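Hivby Jewelry Box with Removable Tray, Dark Green
Item 606-32

Storage box with a hinged lid, metal front latch and cream lining. Eight narrow slots run in a line across the upper part of the lid. The base is divided into compartments for small pieces.

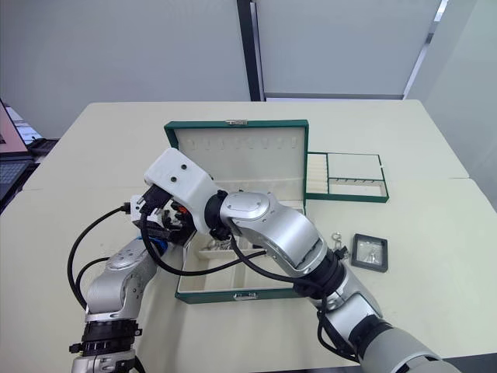

The tray lifts out for separate use. Cushioned ring rolls fill the left section – the right section has a row of small hooks along its middle divider. Wipe the lining with a dry cloth only.

Width: 230 mm
Carton quantity: 4
Also stocked in this range: Morikawa, Ustham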